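Birnport is a walled market town on the north bank of the Halonen, at the point where the river leaves the hills and enters the coastal plain. It stands at an elevation of 189 meters, 16 km upstream from the river mouth. The old quarter, known locally as Cerkurgate after its principal entrance, occupies a low limestone ridge and is the only part of the town enclosed by the original wall.

Food and shopping 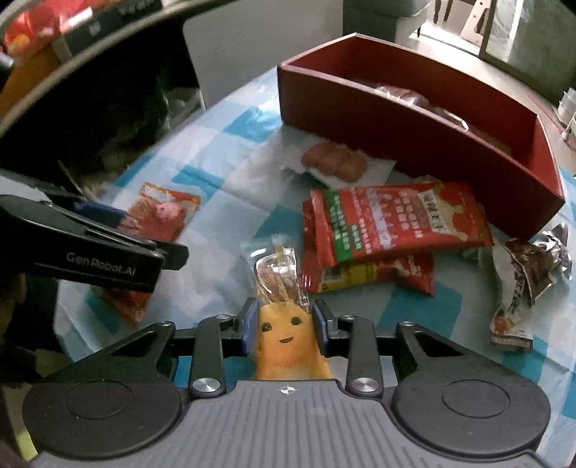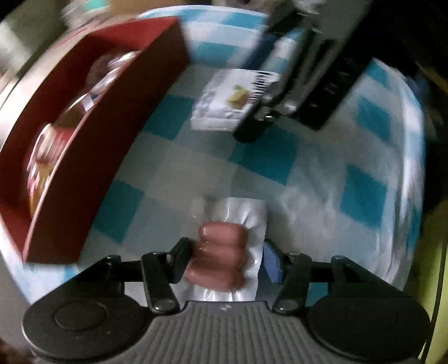

Trade has shaped the town since its earliest years. Grain, salt and hides were brought down the valley by mule and exchanged in the square inside the gate, where a general market is still held every Sunday. Most households buy their everyday groceries in the lower town, which grew up along the Drasteck road after the railroad arrived. Smoked river fish and barley bread are the best-known local foods.

The wall has five gates, of which Cerkurgate is the oldest and the only one wide enough for vehicles. The eastern section was lowered after a flood and later rebuilt in brick – the change of material is plain from the riverside path. Within the wall, 153 houses are protected, many of them built around a shared courtyard with a well.

Buses connect Birnport with Drasteck throughout the day. The railroad station lies outside the wall, on the south bank, and is reached by a stone footbridge. Summers are dry and mild. The river is at its highest in May, when the lower quays are closed to traffic.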